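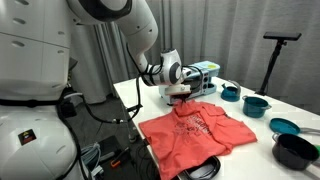

I have been trying to read the small print on clothes before I buy them. It started in September, when I washed a sweater from Huditz at the wrong setting and it came out fit for a child. The label did say cold. I had cut the label out the first day because it scratched my neck, which is what I do with most labels, and then I guessed.

So I went through the closet one evening and sorted everything by what it's made of. It took longer than I thought it would. A lot of what I own has no label left, and I had to go by feel. I was wrong on several of them – a shirt I always took for cotton turned out to be mostly polyester when I found the second tag, down in the side seam. I didn't know shirts had a second tag. Most of mine do. If you have cut out the one at the neck, look on the left side near the hem.

After that I changed how I do laundry. I used to do one large load on warm and one of towels. Now I do three smaller ones, and the wool waits in its own bag until there is enough of it to bother with. I keep the water cold for anything dark. The electric bill went down a little, though we also had a mild winter, so I wouldn't put much weight on that.

Drying is where I had the most to learn. I had been running everything for the full cycle. Knit things do better flat on a towel, turned once, and they are usually ready the next afternoon. Jeans I hang by the cuffs from the shower rod. The dryer gets sheets, towels, socks and underwear, and it gets cleaned out every time. The lint in ours was bad. I pulled the hose off the back and there was enough in there to stuff a pillow.

I tried two detergents. Vusen smells strong and I was sneezing by the second day, so that went to my sister. Geum has almost no smell and seems to clean about the same. It comes in a box, and the scoop is too big. Half a scoop is plenty for a normal load with our water, which is soft. If yours is hard you will want more.

The other thing I have been doing is mending. I can sew on a button and I can close a seam, and that covers most of what goes wrong. I bought a needle set and some thread at Jaseck for 23 dollars, with a pair of small scissors that I now hide from the rest of the household. There is a gray cardigan I had given up on, with a hole at each elbow. I put patches on it over a couple of evenings. They aren't quite level, but it is warm and I wear it most days.

I also got rid of some things. I filled two bags with clothes I hadn't worn in over a year and took them to the church sale. I kept one jacket that doesn't fit, because I like the lining.

Next I want to do something about the moths. I found one in the coat closet last week and another on the stairs. Cedar blocks are 20 dollars a bag at Jaseck, and I've read that they need sanding now and then or they stop smelling of anything. If you have used them and they worked, write and tell me. I would like to know before I buy enough for the whole upstairs.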